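**Flitthorpe Community Larder: progress report to the Trellar Fund**

23 September 2024

Prepared by Hiwot Tekleab, project lead

The larder has now been open since February, two sessions a week, in the hall behind Flitthorpe library. This report covers what we have done with the grant so far, what has slipped, and what we plan to do with the money that is left.

**Sessions and members**

We have 101 households signed up. The application said we would reach 80 by this point, so we are ahead on numbers, though not evenly. Most members come from the streets close to the library. The Mukwood estate is still under-represented, and the bus change in spring made that worse. We tried a leaflet drop there in early summer and it brought in very few people. A table at the school gate did better, and we will repeat it this term.

Members pay a small weekly fee and choose their own items. We kept the points system simple: fresh food costs nothing in points, tins and packets cost one, and anything we have to buy in costs two.

**Stock**

Tinned goods, pasta and rice have been steady. Fresh vegetables come from two growers and depend on the season. The gap is in things people can eat without cooking. Several members are in temporary rooms with only a kettle, and others need something for a child's school bag or a long shift. We asked members what they wanted more of, and cereal bars, crackers and small tins with ring pulls came up again and again.

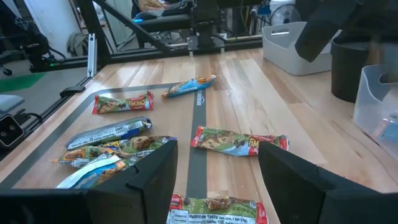
We have since moved part of the food budget towards these items. They cost more per portion than dry goods, and we have been buying by the case to keep the price down. Dates are checked on arrival and again at the start of each month. Anything within a fortnight of its date goes on the free shelf by the door.

**Spending**

The second payment was £2,000. Half of it, £1,000, went on the upright fridge and its wiring. The rest is being spent on stock. The fridge was delivered five weeks late because the first one arrived with a damaged door — the supplier replaced it without charge, but we had to turn away dairy in the meantime.

Hall hire has stayed at the agreed rate. Fuel for collections is higher than we planned, mainly because one of the growers moved further out.

**Cooking group**

The cooking group was due to start in June and did not. The hall kitchen failed its gas check and the repair took most of the summer. It is now running. The first sessions have been led by members, including a well-attended one on rice dishes by a member who grew up in Cabanatuan. We would like to move the end date of this part of the grant back by one term, at no extra cost, and ask for your agreement to that.

**Next steps**

- School gate table at Mukwood, weekly until half-term
- Second freezer, if we can find a used one
- Short member survey before the winter break
- Quotes for shelving that locks, as the hall is shared

Receipts and the updated budget sheet are attached separately. The final claim form will follow once the fridge wiring invoice has been corrected — it currently shows the wrong address.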